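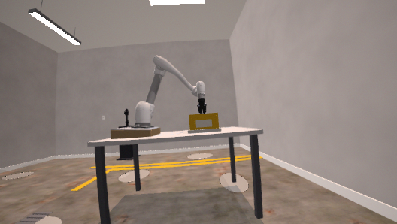 At Munshi we fill and return bottles for small drink makers in Eltwood and Tarthorpe, and until now every crate was packed by hand. For 43 people on the floor, the crate table is the place where almost everybody has begun. Before we change it, we wanted all shifts to look at the plan in the simulator. The arm stands on the same table as the crate, on its own wooden platform, and yellow lines on the floor show the corner where we will walk. Please look through the gallery and tell us what you think is missing.

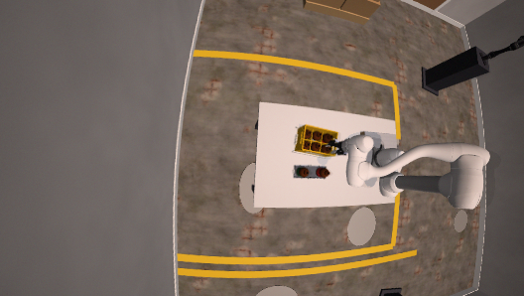

Simulator view from high up: bottles in the yellow crate, two more on the grey tray.

The person at this table will not lift bottles all day any more. Obaidul Ekanayake has packed here for 10 years, and his wrists are the reason he was the first to say yes. He will look after the station, bring the trays and take away bottles with a damaged label. He asked for training before the arm is delivered and the training is now fixed for May. 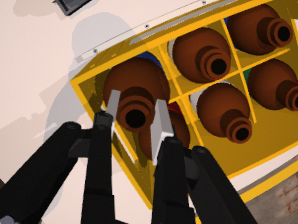 Speed was the question I heard most often in the canteen. On a good shift we pack 221 crates by hand, and management has promised in writing that this number will not be raised in the first season. The pay grade stays the same also. What is still open is the rotation — some colleagues like to change places every two hours, and with one person at the station it is harder to arrange.
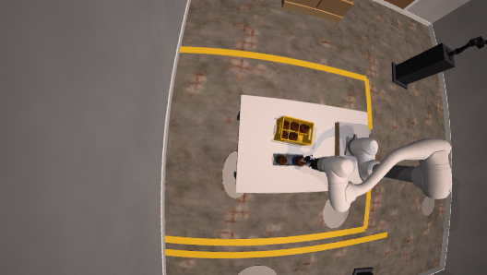 We also talked with the people at the Farkumcombe site, who have worked beside an arm for a year. They told us that the work became quieter and a little lonelier, and they moved the labelling desk closer so that two people can talk. I would like to do the same. So far 61 comments have come in on paper, many of them about the lighting and the place for the stools, and I am still reading them.

Text by Moushumi Wijesinghe, packing hall, April 28, 2019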